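**Course:** Quantitative Methods in Media Studies, term project
**Author:** Na-rae So
**Submitted:** Monday, May 5, 2025

# Effect of the counting rule on the nominee list in a member-voted short film award

## Summary

The Firnus Prize is the main short film award of the Sidano festival. Nominees are picked by a vote of the festival's members, who rank films on a preferential ballot. This report recounts the ballots from one nomination round under four different rules and compares the resulting lists of five nominees. Three of the five films were nominated under every rule. The remaining two places depended on the rule, and one of them also depended on how incomplete ballots were treated.

## 1. Background

Sidano opened voting on the Firnus Prize to its whole membership four years ago. Before that, a jury picked both the nominees and the winner. The change raised the number of voters by a large factor and created a practical problem, in that a jury can be made to watch every film and a membership cannot. Members watch the films on Noltel, the festival's screening site, at any time during the voting window in September.

A member does not have to prove that a film was watched before ranking it. The ballot has space for 6 ranked choices, and any number from one up is accepted. Members who saw only a few films tend to hand in short ballots, and short ballots are handled differently by different rules. This is the reason the project looks at ballot length together with the counting rule.

The questions were:

1. Does the nominee list change with the counting rule?
2. If so, which films gain or lose, and can this be tied to how many first choices they received?
3. How stable is each list when the ballots are resampled?

## 2. Data

The festival office supplied an anonymized ballot file containing 1,433 ballots. Each row has a random ballot number and up to six film codes in order of preference. Film titles were replaced by codes before the file was handed over, so the films are called by letter in this report. There were 30 eligible films.

Cleaning steps, applied in this order:

- Rows with no valid film code were dropped.
- Where a film was listed twice on one ballot, the lower mention was removed and the later choices moved up.
- Skipped ranks were closed up in the same way.

No ballot was dropped for being short. The viewing logs from Noltel were asked for but could not be shared under the site's privacy terms. Ballot length was therefore used as a stand-in for the number of films watched, and it is a weak one. A member may watch everything and still list a single favorite.

## 3. Method

### 3.1 Counting rules

**Plurality.** Only the first choice counts. The five films with the most first choices are nominated.

**Single transferable vote (STV).** The quota is the total of valid votes divided by one more than the number of places, rounded down, plus one. Surplus votes are transferred at a fractional value. When no film reaches the quota, the film with the lowest total is eliminated and its ballots move to the next continuing choice. This is the rule the festival uses.

**Borda, fixed scale.** A first choice is worth six points, a second choice five, and so on down to one. A short ballot gives out fewer points in total than a full one.

**Approval.** Every film listed on a ballot gets one vote, whatever its rank.

A second version of the Borda count was run as a check. In this version the last film on a ballot always gets one point and the scale runs upward from there, so that a ballot with one film gives that film one point only. It is called "Borda, sliding scale" below.

### 3.2 Software

All counts were run with a short Python program written for the project, named Ra. It reads the cleaned file once and passes it to a separate function for each rule. Fractional transfers are held as exact fractions and not as floating point numbers. An early build used floats and gave a different order of elimination in two late rounds where totals were nearly equal.

Ties for elimination are broken by the number of first choices, then by the number of second choices, then by lot with a fixed seed. The lot was never reached in the main count.

Ra was tested on three small hand-counted elections before being run on the full file. The STV result was then compared with the list the festival office had on record, and the two matched.

### 3.3 Resampling

For each rule, 80 bootstrap samples were drawn with replacement from the cleaned ballots, each the same size as the original set. The share of samples in which a film was nominated is used as a rough measure of how firm its place is. A larger number of samples would be better. The STV function is slow with exact fractions, and the number was set so that a full run could finish overnight on a laptop.
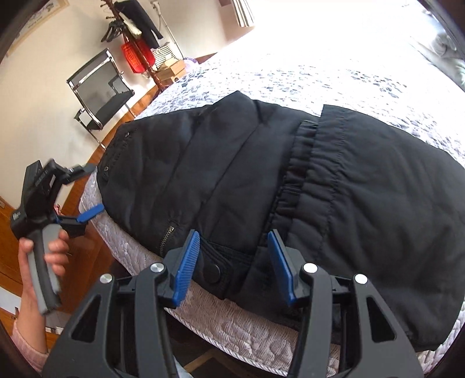
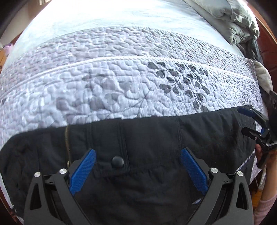
*Figures 1 and 2. Black garment laid out on a bed.*

## 4. Results

### 4.1 Nominee lists

| Rule | Nominees, in order |
|---|---|
| Plurality | A, C, B, F, H |
| STV | A, C, B, F, D |
| Borda, fixed scale | A, B, C, D, F |
| Borda, sliding scale | B, A, D, C, E |
| Approval | B, D, A, C, E |

Films A, B and C appear on every list. Film H appears only under plurality. Film D is missing only under plurality. Films E and F trade places depending on the rule: F is nominated under plurality, STV and fixed-scale Borda, and E under approval and sliding-scale Borda.

### 4.2 Film H and film D

Film H had a solid block of first choices and very few mentions in any other position. It stayed in the STV count until a late round and then gained almost nothing from eliminated films, while film D picked up transfers in nearly every round and passed it. This is the behavior the rule is meant to produce.

Film D had fewer first choices than H but was the most common second choice in the file.

### 4.3 Ballot length

The films differ in the kind of ballot they appear on. Film F draws much of its support from short ballots and film E draws most of its support from full ones. Under the fixed scale, a one-film ballot for F is worth as much to it as a first choice on a full ballot. Under the sliding scale it is worth very little, and F drops out.

The two versions of Borda would be identical if every member filled in all the ranks. The difference between them is produced only by incomplete ballots.

### 4.4 Stability

A, B and C were nominated in all samples under all rules. The fifth place was the least stable in each case. Under STV, film D lost its place to H in a small number of samples and to E in a few others. Under plurality, H and D were close enough that the last place should be treated as undecided.

## 5. Discussion

The top of the list is not sensitive to the rule in this data set. The lower part is. A member who reads the nominee list as "the five films the members liked best" is reading something that depends in part on a technical choice made in the rulebook.

The results do not show that one rule is correct. STV is designed to give places to separate groups of voters, and it gave a place to F, which has a committed group behind it. Approval is designed to find broad support, and it gave that place to E. Which is wanted for a nominee list is a matter for the festival. A point in favor of STV is that a member's lower choices cannot hurt a higher one, so there is no reward for leaving ranks blank. Under both Borda and approval there is a reason to hold choices back.

The recounts assume that members would have filled in the same ballot under a different rule. This is unlikely to be fully true, above all for approval, where listing a film is the whole vote.

## 6. Limitations

- One award, one year. The ballots from earlier years were not kept in a form that can be read back.
- No viewing data, so the link between films watched and ballot length is not tested.
- Film codes hide running time, language and the order of films on the Noltel page. A position effect is likely and could not be checked.
- The number of bootstrap samples is small, and shares near the middle of the range should be read loosely.

## 7. Further work

The first step would be to repeat the count on the next set of ballots with the same version of Ra. If Noltel changes the page to show films in random order, the two years could be compared for a position effect. It would also be useful to record the time each ballot was cast. Late ballots may be shorter, and this can be tested without any viewing data.

## Appendix A. Running the program

Place the cleaned file in the `data` folder and run `python ra.py --rule stv --seats 5`. Other values for `--rule` are `plurality`, `borda_fixed`, `borda_sliding` and `approval`. The round-by-round totals are written to `out/rounds.csv` for STV only. The seed for tie breaks and resampling is set in `config.txt`.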